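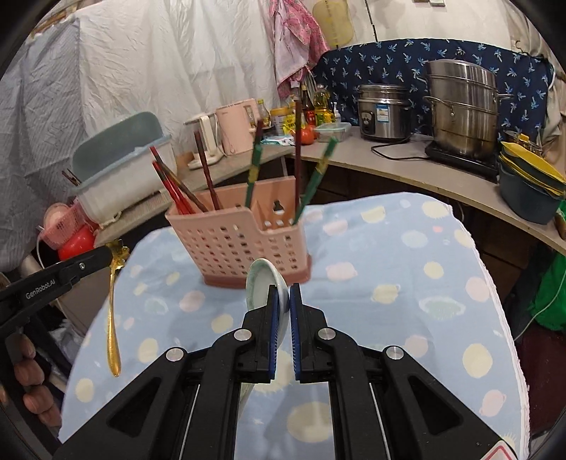 El mercado de segunda mano de Etgate cambia de lugar a partir de marzo. Después de 11 años en el aparcamiento de la antigua estación, los puestos pasan a la nave baja de Flernotwood, al otro lado del canal, donde hay techo, electricidad y una entrada sin escalones. La asociación que lo organiza comunicó la decisión a los vendedores por carta, y la mayoría ya ha confirmado su plaza.

El motivo principal es la lluvia. El invierno pasado el mercado tuvo que cerrar cinco veces, y dos de estas veces los vendedores ya habían descargado las cajas. «La ropa mojada se puede lavar, pero los libros se pierden para siempre», explica Latrice Villanueva, que coordina el mercado y tiene también un puesto de menaje. Según ella, varios vendedores mayores pensaban dejarlo si no se encontraba una solución antes de la primavera.

La nave tiene espacio para 55 puestos, menos que el aparcamiento, y por eso las medidas cambian. Cada vendedor recibe una mesa de dos metros y puede poner un perchero detrás, pero no delante. Los muebles grandes quedan en el patio, bajo un toldo. Quien vende solamente herramientas o bicicletas puede pedir también un sitio en el patio, que cuesta la mitad.

El precio de la plaza interior no sube durante la primera temporada. La reforma de la nave, que consistió sobre todo en pintar, arreglar los baños y poner enchufes nuevos, costó 4000 euros. La asociación pagó una parte con sus ahorros y la otra con la venta de café y bizcochos del año anterior.

Lo que más se vende en Etgate sigue siendo la vajilla. Villanueva cuenta que los platos sueltos salen mejor que los juegos completos, cosa que antes no pasaba. La gente joven compra piezas diferentes y las mezcla en la mesa, y los cubiertos dorados, que durante mucho tiempo se quedaban en el fondo de la caja, ahora desaparecen en la primera hora. Menos suerte tienen las copas de licor y las fuentes muy grandes, que no caben en las cocinas actuales.

No todos están contentos con el traslado. Los bares cercanos a la estación pierden una mañana de buena clientela, y algunos compradores que llegan en tren deben caminar ahora un cuarto de hora. La asociación ha pedido que el autobús de Ullau haga una parada junto al puente mientras está abierto el mercado. La empresa de transporte ha prometido una respuesta antes del verano, pero de momento el horario no cambia.

También se ha propuesto un mercado nocturno en julio, con música y cena, siguiendo el modelo del que se hace en Lü. La idea gustó en la última reunión, aunque falta el permiso para tener la nave abierta después de las diez de la noche.

El mercado abrirá al público de nueve de la mañana a dos de la tarde. Los vendedores pueden entrar desde las siete por la puerta del canal y deben retirar los vehículos antes de las ocho y media. La lista de espera tiene en este momento 186 nombres, de manera que las personas que dejen de venir tres veces sin avisar perderán su plaza. Las solicitudes nuevas se entregan por escrito en la oficina de la nave, indicando qué tipo de objetos se quiere vender.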